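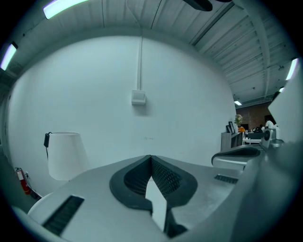

골판 지붕의 소음은 강우 강도보다 강판의 고정 간격에 더 크게 좌우된다. 물방울의 충격은 판의 굽힘 진동으로 바뀌고, 고정점 사이가 넓을수록 저주파 성분이 커진다. 흰 벽 위로 골이 진 천장이 그대로 드러난 실내라면 방사음을 흡수할 층이 없어 잔향까지 더해진다. 음향 기술자 카타리나 바로스는 Umstead의 창고 개조동에서 이 조건을 측정했다. 측정점은 244곳, 기록 시간은 40시간을 넘었다.

## 제진재와 흡음재

두 재료는 자주 혼동된다. 제진재는 강판에 밀착해 진동 에너지를 열로 바꾸고, 흡음재는 이미 공기 중으로 나온 소리를 줄인다. Jonulis가 공급하는 점탄성 시트는 전자에 속한다. 골의 평탄부에만 붙여도 효과가 있으나 경사부를 비우면 중음역의 피크가 남는다. 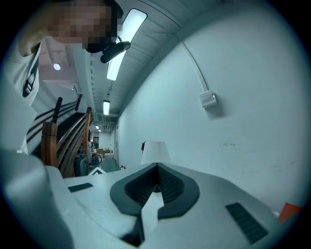

길게 이어진 천장 조명 아래에서 몸을 숙인 사람.

조명 기구도 변수다. 등기구를 강판에 직접 매달면 금속 하우징이 2차 방사체가 된다. 바로스는 방진 행어를 쓰고 전선관의 강체 접촉을 끊을 것을 권한다. 기존 건물에서는 이 작업이 시트 부착보다 먼저다.

## 비용과 순서

Mostyn 동의 보수 면적은 678제곱미터였다. 설계를 맡은 판윙시는 전면 시공 대신 고정 나사의 재체결부터 지시했다.

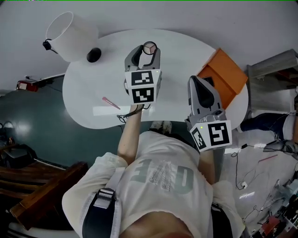 헐거운 나사는 판과 중도리 사이에서 타격음을 만들며, 이 소리는 시트로 줄지 않는다. 교체한 나사는 3000개, 와셔는 모두 EPDM 제품이다. 흡음 패널은 10월에 북측 구간부터 설치했고, 남측은 결로 점검이 끝날 때까지 보류했다. 단열층과 강판 사이의 통기 간격이 도면과 달랐기 때문이다.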